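# Snack restock, Harms building, second floor

Photos from the snack corner at our Ritville office, posted 2/22/23. One picture is up so far and the rest go in as the other floors get theirs done.

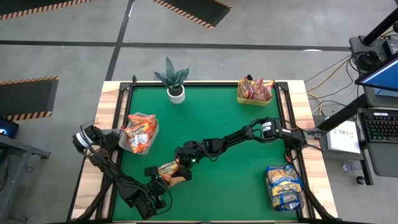 Snacks come from Braltov in mixed cases of 40 small bags. Until this winter they stayed in the shipping box, and people dug through it until the bottom layer was mostly crumbs. Now the small bags get sorted into open containers as soon as a case is cut open. The clear plastic one has orange, red and yellow bags in it, and the woven basket has red and yellow. Larger bags, like the blue and yellow one, don't stand up well in either, so they lie flat. The snake plant in the white pot stays with the snacks. It needs very little water - every other week is plenty.

## Notes for the other floors

Clear containers go to the floors with the most traffic, so whoever does the restock can check the level from the doorway. Baskets are fine anywhere else. Please don't fill either one so high that bags slide off when somebody reaches in.

Check the dates before topping up. Older bags go in front, new ones behind.

The monthly budget for the building is $150, and that includes the coffee room. Hatthorpe has its own order and its own budget, so don't borrow from their shelf.

Spare baskets are in room 123, on the shelf left of the door. There are lids for the plastic containers too, but we leave them off during the day - they go missing.

Requests for March should go to Yakubu Ibrahim by the end of the month. Write down the flavor and the bag size. "More of the good ones" was on the last list twice and he still doesn't know which ones those are.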